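Round table (furniture)
From the Jarman Household Encyclopedia, section Furniture and Rooms

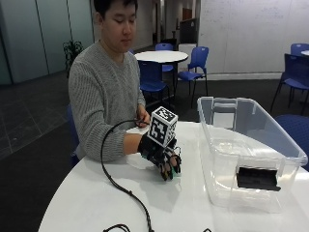 Okton, October

A round table is a table with a circular top. It is used for eating, for games, for work and for meetings. The top may stand on three or four legs, on a single central column, or on a frame that can be folded. Round tables are made in wood, metal, stone, glass and plastic, and white tops are common in offices and small apartments.

Shape and size

The size of a round table is given by its diameter. A small table for two persons can be less than 87 centimeters across. A table of 48 inches is usually described in shops as a table for four, although five persons can sit at it if the chairs are narrow. Bigger tops give more places, but the middle becomes hard to reach with the arm, and for this reason large dining tables often carry a turning tray in the center.

A round top has no corners. People can pass it easily in a narrow room, and it is often recommended for families with small children. On the other side, it does not stand well against a wall, and some floor space behind it is lost. Half-round tables were made to solve this difficulty. Two of them can be put together to form one full circle.

Supports

The central column, also called a pedestal, leaves the space for the knees free. It needs a heavy or wide foot, otherwise the table can tip when a person leans on the border. Tables with legs are more stable, but the legs decide where the chairs can go. In the tilting type, the top is fixed to the column with a hinge and can be turned upright, so the table takes little space when it is not used. This type was popular in England and North America in the eighteenth century.

Some round tables can be made longer. The top is cut in two halves which slide apart, and one or more loose leaves are placed between them. The table is then oval in shape.

Seating and rank

At a rectangular table, the short ends are often kept for the host or for the oldest person. A round table has no such ends, and it is therefore connected with the idea of equal rank. The best known case is the Round Table of King Arthur. It is first mentioned by the poet Wace in the twelfth century, who writes that it was made so that no knight could claim a higher seat than another. A large painted table top, of medieval date, hangs in the Great Hall in Winchester.

From this comes the expression "round-table talks," used for discussions in which all sides take part on the same level. The table in the room does not need to be round.

Local forms

In the district of Brerkow, a low round table with 9 short boards in the top was made until the last century. It is called a ciltora in the local speech, and the workshop village of Ciltora probably took its name from it. Heledd Morris has described two types, one with a raised border and one without. Delyth Gethin considers the raised border to be a later change, made for the serving of soup.

See also: Card table; Drop-leaf table; Pedestal; Stool

Article by Ilham Bouazza. Revised by Dwynwen Parry.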